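Frequently Asked Questions

Bundgaard Clay Evenings: questions we hear at the door, by email, and fairly often in the parking lot

Page last updated Nov 6, 2021

Hello and welcome! If you've found your way here you are probably thinking of joining one of our handbuilding classes, or you've already signed up and are lying awake wondering what to wear. Both are fine. I'm Otis Haddad, I teach most of the beginner evenings at Bundgaard, and I've tried to answer everything the way I would if you were standing across the counter from me, so please forgive me if I wander a little.

GETTING STARTED

Do I need any experience at all?

None whatsoever. Most of the people who sit down on the first evening haven't touched clay since grade school, and a good many of them tell me they were bad at it then. You'll start with a pinch pot, move on to coils, and by the third evening you'll be making a mug of your own design. If you already know your way around a studio, you're still very welcome, and I'll happily leave you alone until you want me.

How long is a course, and how many people are in it?

A beginner course runs for 6 evenings. We take 11 people at most, which is as many as the tables will hold without elbows becoming a problem. Each evening begins with a short demonstration and then you simply work, with me drifting around and sticking my nose in.

What will I be making?

We begin with small things and then spend the middle of the course on mugs and cups, as they teach you nearly everything: even walls, clean joins, a rim that's pleasant to drink from, a base that sits flat. What shape you choose is entirely your business. People often arrive with a photo on their phone of something they love, and I like that very much, because it gives us something to talk about. We've had cups like tree stumps and cups like cabbages, and a very fine one in the form of a lighthouse that its maker now keeps pencils in.

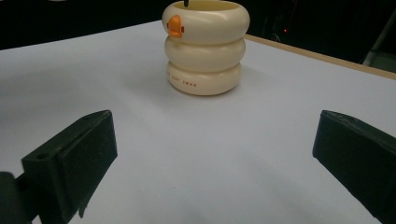 If you have no ideas at all, don't fret. We keep a shelf of books in the back, and I've yet to meet the beginner who leafed through them for ten minutes and came away with nothing. Start from a plain cylinder, get that right, and let the decoration come to you while your hands are busy. A small face, a leaf, a row of thumbprints — any of these can turn a plain pot into something you'd be glad to give away.

Do you teach on the wheel?

Not in these classes. Everything is built by hand, with coils, slabs, and pinching. The wheel is a lovely thing and I have nothing against it, but it takes a good while before a beginner gets a cup off it, and I'd like you to go home with something. If you've got your heart set on throwing, Valdemar Bjarnason takes a small wheel group in the spring and you can ask to be put on his list.

What should I wear?

Old clothes with sleeves you can push up, and closed shoes. Clay washes out of almost everything, though I'd keep your best wool sweater at home. Rings and bracelets are better off in your pocket. Long fingernails aren't forbidden, but they do leave little crescent moons all over your work, and if you'd like smooth walls you may want to trim them. We have aprons, and you can bring your own if you have a favorite.

CLAY, GLAZE, AND FIRING

What kind of clay do you use?

A pale stoneware with a little fine grit in it. It's forgiving, it holds up a tall wall without sulking, and it fires to a warm off-white that looks good under nearly any glaze. We used to offer a dark clay as well, but the crumbs got into the pale batches and everybody's white bowls came out freckled. I rather liked the freckles. I was outvoted.

Is the clay included in the price?

Yes. You get one full bag at the start, plus glazes and both firings. Most people don't finish the bag. If you do run out, further bags are $22 each, and you can keep whatever is left over at the end of the course. Wrap it tightly in plastic and it will stay soft for months, and even if it dries out completely it can be soaked down and used again.

How do I make a shape with rings or bulges in it?

I get this one nearly every course, so it deserves a proper answer. The beginner's way is to roll thick, even coils and stack them, blending the joins on the inside only so that the outside keeps its rounded profile. Score each coil where it meets its neighbor, add a dab of slip, and press gently as you go around. The inside should finish up smooth, both for strength and because someone has to wash the thing. If you'd like the bulges larger, don't make them solid. Thick lumps of clay dry slowly and can crack or even burst in the kiln, so build a normal wall and ease it outward from inside with the back of a wooden spoon.

How do I attach small pieces such as handles, ears, or beaks?

Score both surfaces, use plenty of slip, and push and wiggle until you feel the piece grab. Then clean up around the join with a damp brush. The two pieces should be at the same stage of dryness, and this is where most trouble starts: a soft handle stuck to a stiff cup will shrink more than the cup does and pull itself away. Anything that sticks out should be a little sturdier than you think it needs to be. Cups get bumped in sinks and cupboards all their lives.

Why did my piece crack?

I'm sorry, it's a miserable feeling. The usual cause is uneven drying. A rim left open to the air dries quicker than the base, and the two tug at each other. Drape a bit of thin plastic loosely over the top for the first day and turn the piece upside down once the rim is firm enough to stand on. Thick bases are another culprit. If the crack runs along a join, then it probably wanted more scoring. Bring it to me before you throw it out, please, as small cracks in unfired clay can sometimes be mended with a paste of clay and vinegar.

What surface should I work on at home?

Something that lets the clay release. Clay loves to stick to a slick, shiny tabletop, and you'll find yourself peeling your nice slab up with a butter knife. A piece of canvas is ideal, and an old pillowcase or a few sheets of newspaper will do for a small project. If all you have is a bare smooth table, dust it lightly with cornstarch and lift your work often. Wipe the table with a wet sponge when you've finished — never sweep dry clay, as the dust is bad for your lungs. 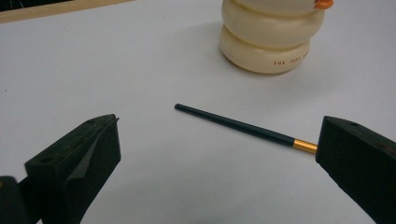 COLLECTING AND CARING FOR YOUR WORK

When can I pick up my finished pieces?

Allow three weeks after your last evening. Your work has to dry fully, go through the first firing, be glazed, and then go through the second. We send an email when the shelf is ready. October courses sometimes take longer, with everybody making presents at once and the kiln going day and night, so if yours is meant for a particular birthday do tell us early.

Can I put my mug in the dishwasher?

The glazes we call Temus and Pleremov (our two house glazes, named by Valdemar, and he has never explained himself) both do well in the dishwasher. The matte ones are better washed by hand, and they mark rather easily with metal spoons. Anything with small raised details will last longer if it's washed by hand too, whatever it's glazed with.

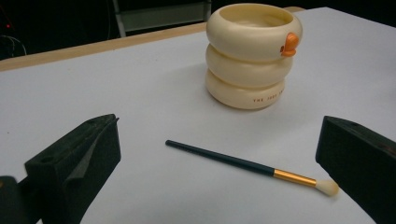 How much smaller will my cup be after firing?

Our clay shrinks by a little more than a tenth from wet to finished, so make your cup larger than the one you want to drink from. A simple trick is to bring your favorite mug from home and build yours so that the old one would fit inside it with a bit of room to spare. First cups are nearly always too small, and they make very good egg cups.

How long do you keep uncollected work?

Two months from the date of the email. We're short of shelves and I hate letting things go, so if you can't come, ask a friend to collect for you or write and we'll arrange something.

What if I miss an evening?

Let us know and you can join the Emotora group for a catch-up session, space allowing. It meets in the same room with the same clay, and they're a friendly bunch who will give you cookies. We can't refund single evenings, I'm afraid.

May I bring my child?

The evening courses are for ages 16 and up. For younger ones we hold family mornings during the school breaks, and those dates go up on the notice board by the front door first and on the website a few days afterward.

My question isn't here. What now?

Write to us using the contact form, or come in and find me at the glaze table. I answer emails in the mornings, before my hands get dirty.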